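Home | Syllabus | Notes | Problem Sets | Lab Hours

PHYS 213: Everyday Electricity
Notes for Unit 5: Loads, circuits, and why the breaker trips

Welcome back! Last unit was all batteries and bulbs, and I know some of you were itching to get to the wall outlet. Well, we made it. Everything in your kitchen is fair game now.

Start with the one equation you need for the whole unit:

power = voltage x current, or P = VI

Power is in watts, voltage in volts, current in amps. At home in the US we take the voltage as 120, so if you know the watts printed on an appliance you can get the current in one step. A 900-watt toaster draws 900 / 120 = 7.5 amps. Do that one by hand, then go read the label on something you own and do it again. (I did every label in my apartment when I was a student and I still think it's a great way to spend an evening.)

Now for the part I love. Household outlets are wired in parallel. Each thing you plug in gets the full 120 volts, no matter what its neighbors are doing, and the currents add up on the way back to the panel. Compare that with old holiday lights in series, where one dead bulb took the whole string down with it! 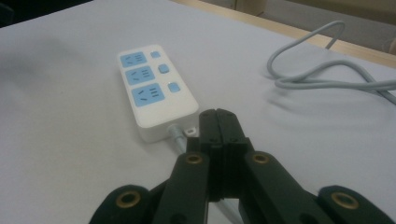
Page last changed: November, after the evening section

A strip with several sockets is still one branch of the house circuit. Everything on it shares one cord and one breaker. So to find the current in the cord, add up the currents of whatever is running:

Toaster, 900 W: 7.5 A
Desk lamp, 74 W: nearly 0.62 A
Total: 8.12 A

That fits easily under a 15-amp breaker. Add a second toaster and you're at 15.62 A, over the rating. Will the breaker trip right away? Probably not! A small overload can take minutes to warm up the metal strip inside a thermal breaker, while a short circuit trips it almost instantly. We'll look at the time curves in lab, and they're beautiful.

A switch goes in series with the thing it controls. Open it and there's no complete path, so no current. Sketch one socket with its own switch, then sketch three of them side by side in parallel and label every current.

For next time: read the Hedegaard packet through the section on fuses, and bring your labeled sketch.

Back to top | Contact the course office | Copyright Sidarley College Physics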